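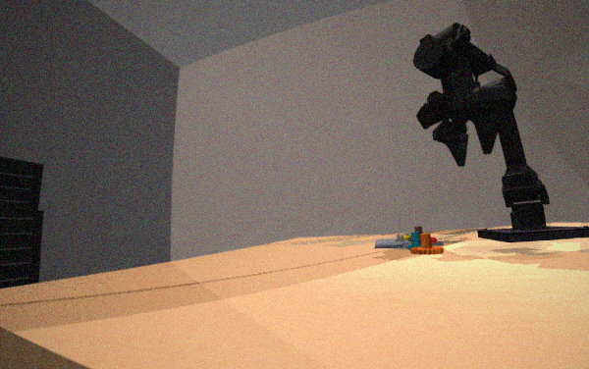
Progress Report to the Plestlow Fund: Simulation Practice for Robot Assembly Cells

Reporting period: through the end of November
Prepared by: Henrike Böttcher, project lead, Vanddale
Contributors: Oluwaseun Akinola, Songül Baysal, Muthoni Muli

1. Status

The project is on schedule for two of its three work items and behind on the third. The draft practice guide is written and has been through one internal review. The scene record format is in use at Vanddale and at our partner, Pondix. The comparison between simulated and physical trials is late, for reasons given in section 4.

The grant asks us to produce a short set of working rules that a small integrator can follow when it tests a pick-and-place or assembly task in simulation before running it on a real arm. All rules in the draft have been tried on the gear and cylinder task, with the arm on its base plate at one side of the table and the colored parts grouped out on the tabletop.

2. Rules now in the draft

Scene record. Every simulated trial is stored with the arm model, the base position, the part list and the starting pose of each part. A trial without a complete record may not be cited in a test report.

Start pose. The arm begins each trial with the gripper open and raised well clear of the parts. Early on we let operators choose their own start pose, and two sets of results could not be compared. The pose is now fixed per task and written into the record.

Surroundings. Walls, ceiling and nearby furniture stay in the simulated room even when the arm is not expected to reach them. Songül Baysal found that several planning runs made in an open scene gave paths that would have gone through a wall at Pondix. Those runs were thrown out and repeated.

Part color. Each part type keeps one color through a test series. This is a convenience for people reading the results. The guide says plainly that color must not be used as evidence that the perception software works.

Stopping. A trial ends on any contact between the arm and the table, including light contact. Pondix asked for a small allowance. We kept the stricter wording for now, and the point is open for the next review.

3. Trials

The fixed series is 1000 simulated trials. So far 600 have been run with full records. Of these, 64 were stopped under the contact rule. Muthoni Muli has read through the stopped trials and sorted them by cause. Most came from the approach angle near the low block, and a smaller share came from parts tipping when the gripper closed. She has also found 9 trials where the record gave the wrong base position. These are being rerun and their results are not used anywhere in this report.

No trial has been removed for any other reason.

4. Delays and problems

The physical comparison was planned for October. It has been moved to January. Nnaji, which supplies the machined parts, delivered a first set of gears with teeth slightly outside the drawing, and we sent them back. Replacement parts are promised for December. If they are late again we will ask the fund for a short extension -- no extra money would be needed.

Friction values are the other concern. The draft tells users to measure friction on their own tabletop and enter the result, but both outside readers said a small shop will not do this without a simple method. Oluwaseun Akinola is writing a one-page procedure that uses a tilted board and a ruler. It has been tried at Vanddale only.

5. Review

Bukola Eze read the draft for the fund and sent comments in writing. Her main request was that each rule be marked as required or advised. We have done this for the scene record, start pose and stopping rules, which are required. The surroundings rule is required for planning tests and advised for grasp tests. The rest will be marked before the second review.

She also asked who signs off a trial series. The draft now names one person, who must not be the operator.

6. Next period

Finish the remaining simulated trials and rerun those with wrong base positions.
Complete the friction procedure and have Pondix try it.
Receive and measure the replacement gears.
Start the physical comparison in January.
Send the second draft of the guide to the fund.

Spending is within budget on all lines except travel, which is under -- the planned visit to Pondix was moved along with the physical trials.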